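Speaker notes: Closing a cut on the practice pad

Talk for the first-year training day, Brellbridge teaching room
April 21, 2021
Time: 40 minutes, with questions at the end

Slide 1. Welcome

Good morning and thank you for coming. Please excuse my English if I search for a word. If I speak too fast, raise your hand and I will go slower.

Today I will speak about one small subject: how to close a straight cut in a soft pad with single stitches. The medical name is interrupted sutures. Each stitch has its own thread and its own knot, and it does not depend on the stitch beside it.

(Wait for the people at the back to find a chair.)

Slide 2. Why a pad

Some of you have practiced on a banana or a piece of chicken from the shop. I did this also, for many years. The chicken is good for feeling the skin, but it is different every time. With the pad, I can compare the stitches you make today with the stitches you make in August.

The pad is soft and it tears if you pull too hard. Please do not be angry with the pad when this happens. The tear shows where the force went, and this is useful to look at.

(Pass one new pad around the room. Ask them to bend it gently.)

Slide 3. The needle

The needle is curved, so it must travel in a curve. This is the sentence I repeat most often, and I will say it again before lunch.

Hold the needle near the middle of its curve. If you hold it too close to the thread end, it can bend. If you hold it too close to the point, you have very little needle left to pass through the tissue.

The needle should stand at a right angle to the jaws of the needle driver. Check this before you go to the tissue. It takes one second. A needle that leans is the first thing I look for when a student tells me that the stitch "went somewhere else."

Go in straight down, then turn the wrist and let the point come up on the other side. Do not push forward.

Slide 4. Distance and depth

Both sides of the cut should get the same bite. I mean the same distance from the edge and the same depth. When one side is deeper, the edges do not meet on one level, and you can feel a step with your finger.

On a long cut, you may put the first stitch in the middle and divide each half again. On a short cut you may start at one end and continue. Both ways are correct. In our group we start at one end, because beginners find it easier to see the spaces.

Slide 5. On the pad

(Stay on each picture a little. Let them look before I speak.)

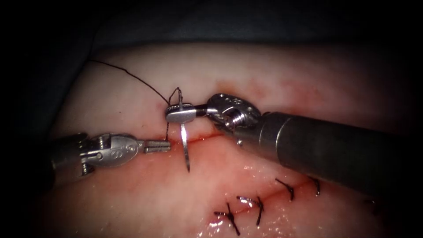
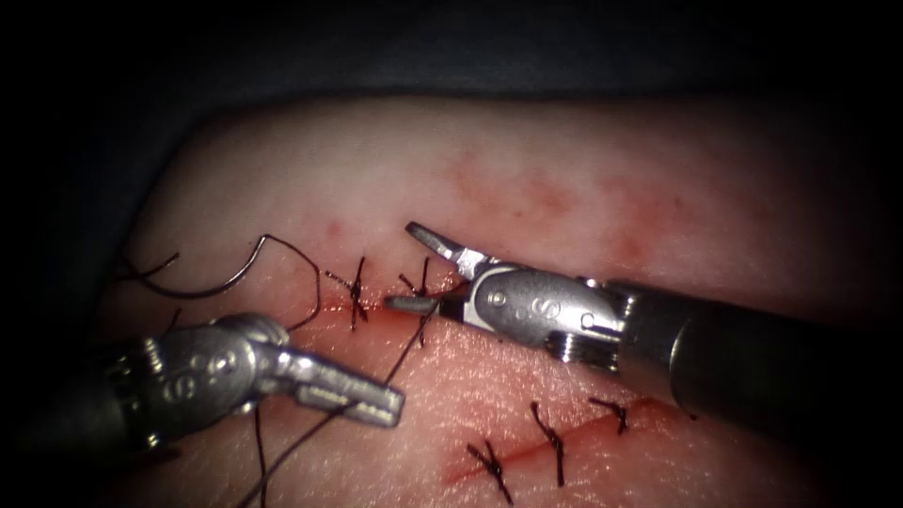
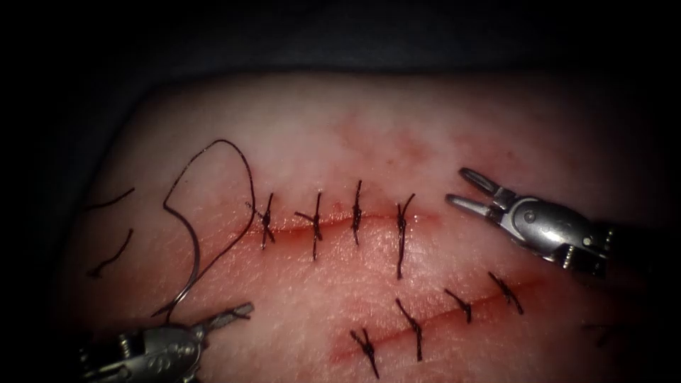 First picture: look at the place where the jaws hold the needle. Third picture: look at the spaces between the stitches on the upper cut, and at the tails.

Slide 6. The knot

We use the square knot, with one more throw on top. The first throw brings the edges together. The second throw goes in the other direction and locks it. If both throws go in the same direction, you have a knot that can slide.

Do not make the first throw too tight. The edges should touch and no more. If the tissue between the stitches rises like a small pillow, you have pulled too much.

Before you cut, look where the knot is lying. I prefer it a little to one side of the cut. On the cut itself it is in the way, and it is harder to take out later.

(Question for the room: who ties with the left hand? Change the partners if needed.)

Slide 7. The tails

I get many questions about the tails, more than I expected when I first gave this talk. If they are too short, the knot can open. If they are too long, they lie over the next stitch and you catch them with the needle. Try to leave the same length every time. When I look at a finished row, uneven tails are what my eye sees first.

To cut well, hold the two ends together, lift them a little, and cut where you can see both. Do not cut in a hurry because the next stitch is waiting.

Slide 8. The second cut

After the first cut is closed, we go to one that runs at an angle. Many students who are calm on the level cut become uncertain here. The hand wants to work in the same direction as before, but the stitch must always cross the cut at a right angle. So you must turn the wrist more, or turn your plan.

My advice is to stop before the first stitch and imagine a short line across the cut. Say to yourself where the needle goes in and where it comes out. After that you can begin.

Slide 9. How we practice today

Tables are marked Carnano, Stevano and Benedetti. These are only the names of the tables, please sit where your badge says.

There are 9 pads on each table, and 200 needles for the whole room. Count your needles when you receive them and again when you give them back. Used needles go in the yellow box and never in the paper bin.

Two people work on one pad. One makes the stitches, the other watches and says nothing until the row is finished. Then you change places.

Please write your name and the time on the card. We have 159 cards from the earlier groups, and I like to read them. The comment "my hand was tired" is also a good comment.

Slide 10. Questions

(Leave the picture of the closed cuts on the screen.)

If there are no questions, ask them how they would take out one bad stitch in the middle of a row. With single stitches you can remove it and leave its neighbors closed. Show this on the spare pad if there is time.

Coffee is in the corridor, on the left side.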